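Washing white tablecloths: 40 or 60?

gaurav_g
October 25, 2019
Do you lot wash white cloths at 60? Mine go grey whatever I do.

Kultaditz
60 every time, with soda crystals. I've done it for years!

evel67
Disagree, 40 and a good long soak. Hot washes ruined two of mine (still cross).

Cirilo A
I'm with evel. Mine on the table, wicker basket at the back:

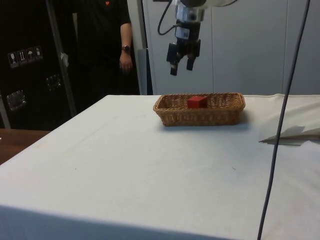
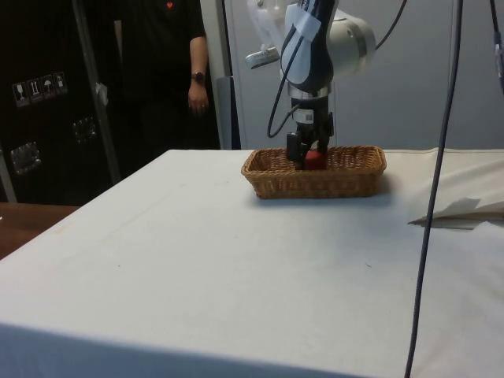
I never iron them either, just a good shake and straight on the line.

Kultaditz
No ironing?! Now we're really going to fall out.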